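Setting a small breakfast table – tray, bowl and saucer, where does everything go?

Posted in Kitchen & Table by Xóchitl Arellano

Hello everyone, I hope this is the right section, and please forgive me if I go on a bit. We moved in August into a much smaller place and the big family table did not come with us. What we have now is a little pale-topped table with a strip of wood along the edge, and I love it, but I have never had to think so hard about where to put a bowl!

My daughter eats her oatmeal there every morning before school, and she insists on her rabbit tray. It is a nice big cream plastic one, and I would never take it away from her, but once it is down there is not much table left for anything else. I have been putting the bowl off to the far side so she has the tray free for her spoon and toast and whatever she is drawing that day. My mother-in-law says a tray is for carrying and should go back on the shelf once the food has arrived. My husband says it is a placemat with ambitions. I just want to wipe the table once and get out of the door. 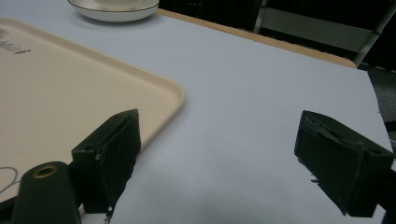 The tray and the white bowl on the table.

So what I would like to know is, do you leave the tray on the table during the meal or not? And if you do, does the bowl go on it or next to it? There is a saucer that goes under the bowl as well, and I go back and forth on whether that is worth the extra washing up. I should also say that the tray is lovely and light but things slide on it if she bumps the table, and she does bump the table.

Thank you so much in advance, and sorry again for the length.

Iwona Kozłowski

Hi Xóchitl, welcome, and please don't apologize, half of us come here to talk about tables! I ran the breakfast room at a small guesthouse called Cairns for 11 years, and we had exactly this trouble, with little tables and large trays, so I have opinions.

Leave the tray on the table. Your mother-in-law is right for grown-ups and a full dinner, but for one child and one bowl the tray is the best crumb catcher you will ever own. Put it near edge to near edge with the table, straight in front of her chair, so that nothing pokes out for an elbow to catch. Then choose one spot for the bowl and keep to it. I would have it on its saucer just past the tray while she is getting settled, and move it onto the tray when she is ready to eat. A child reaching over a tray for hot oatmeal is going to drip on the rabbit and on herself.

The spoon I would put down first, before any food comes near the table. Small children do very well with this job, by the way, and mine all started with spoons.
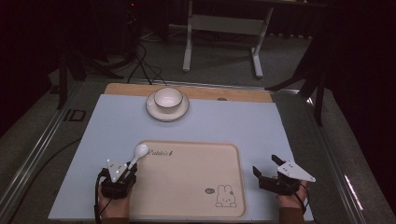
As for which way the spoon should point, in the guesthouse we laid them to the right of the bowl with the handle toward the guest, but at home I would let her put it wherever her hand goes looking for it. If she is left-handed, the left side of the tray is perfectly good manners. My youngest is, and we fussed over it for years before my sister told us to stop.

Do keep the saucer. It is one more thing to rinse, yes, but it gives the sticky spoon somewhere to rest at the end, and you can lift bowl and saucer together without putting your thumb in the milk. For the sliding, cut a piece of that rubbery drawer liner to fit under the tray. I bought a roll of the Flemari one and I am still using it. A damp dishcloth folded flat also works if you have nothing in the house – just wring it out well, and pick it up afterward so it doesn't sit against the wooden edge all day.

Jayson Manalastas

tray stays, bowl on tray, skip the saucer. we have 3 kids and I am not washing saucers

Alfredo Lumanlan

I agree with most of what Iwona says, though I'd go a little further on the sliding, having cleaned up a good deal of cereal in my time. Liner under the tray stops the tray, but the bowl can still skate around on top of it. I put a small round of the same liner under my grandson's bowl and that was the end of it. It goes in the sink with the dishes and dries on the rack. 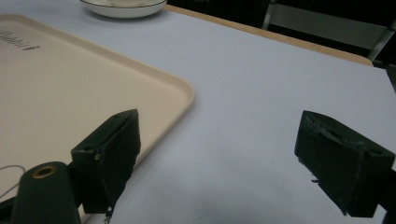 The other thing I would look at is how full the table is before she even sits down. We had a fruit dish and a napkin holder on ours, plus a plant my wife was very attached to, and one Saturday I moved the whole lot to the windowsill to see how we got on. They never came back. With a big tray on a small table you want clear space beside it for a cup, and for me that goes on the side of whichever hand isn't holding the spoon.

On cleaning, go easy on the lettering and the rabbit if you'd like them to last. Warm water, a drop of dish soap and a soft cloth. I scrubbed the picture right off a Pirby tray with the green side of the sponge and I still hear about it from my daughter, who is 13 now and has no use for the tray whatsoever.

Let us know which way you end up doing it!

Xóchitl Arellano

Thank you all, this is so kind. I found some drawer liner left over from the move and cut it up last night, one big piece and one little round one, and we will try it tomorrow. The saucer is staying for now (sorry Jayson). She has been told she is in charge of spoons and has already asked if she can be in charge of forks.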